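Will it put the apple away?

A month with the Narkel kitchen arm, and the fridge that nearly beat it

I have wanted somebody else to put my shopping away since I was old enough to carry it, so when the magazine asked if I fancied trying out a robot that claims to do exactly that, I said yes before I'd finished reading the email. Then I read the rest of it and saw that I'd be driving to Tesbridge to do it.

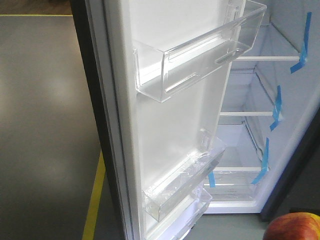
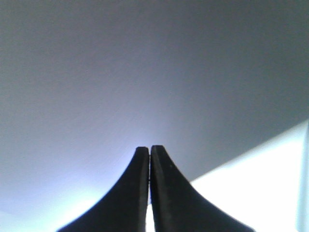
Home & Gadgets Desk, Andstead Magazine

The Narkel is a service more than a thing you buy. You pay £89 a month, the arm comes on loan with a pair of gripper fingers and a little camera down at the wrist, and the people at Kordestani (they make it and look after it) teach it your jobs remotely. You tell them what you want done, they work up a routine, and it turns up on the arm overnight. The shortest contract is 3 months, which felt long to me until I saw how much of the first one goes on getting to know the thing.

I'd asked for fridge jobs. Open the door, put something on a shelf, shut the door. I do this half asleep every morning and have never once thought of it as difficult!

Well. Have a proper look at a fridge some time. The shelves are glass, the door bins are clear plastic, the walls are white, and everything shines back at you. Ours still had the blue shipping tape on the shelves, and one of the bins had its crinkly film on, and I wondered out loud whether I ought to peel it all off first. The set-up guide says you can leave it, so I left it. I rather liked the idea of a robot having to cope with the sort of half-unpacked kitchen I tend to live in.

The wrist camera is the bit I got hooked on. You can watch its view on a tablet while the arm works, and it's a strange way to see the world: two black fingertips poking up from the bottom, and then whatever they're pointed at. Quite often that's a lot of plain grey and a big white glare, and I had no idea what I was looking at. I kept leaning round to check with my own eyes. The tips are blunt and flat, smaller than I'd pictured, and they come together very neatly with only a sliver between them.

Now, the apple. I'd picked apples because they're round and they roll, and I'm a bit mean. The first afternoon was slow going. The arm would reach, stop, have a think, back off and come in again from somewhere else, and I drank a lot of tea. By the second week it was picking one up and getting it on to the middle shelf in 30 seconds, and it set it down more gently than I do. It did not like the door bins at all. Clear plastic seems to bother it, and it would hover over the top one like me outside a party where I don't know anyone.

The app keeps a tally of every grip the arm makes, and mine had got to 1368 by the time I handed it back. I couldn't tell you what most of them were for. I'd love it if the app could, because at the moment you get the one big number and a smiley face, and when something goes wrong there's no way to find out which bit of the job it was stuck on. I had to ring Kordestani for that. They were lovely, and they answered by four in the afternoon each time, but at this price I'd like to be able to look it up myself.

A few other niggles. It's noisier than the brochure makes out, a sort of whirr with a click on the end. It needs more elbow room than my own galley kitchen could ever give it. And you can't hurry it along.

Would I pay for it? At home, no, not yet. If I had trouble bending or reaching I'd think about it much harder, and I'd want a go at the new routines due in June, when they're promising it will manage bottles. I've already asked if I can come back for those.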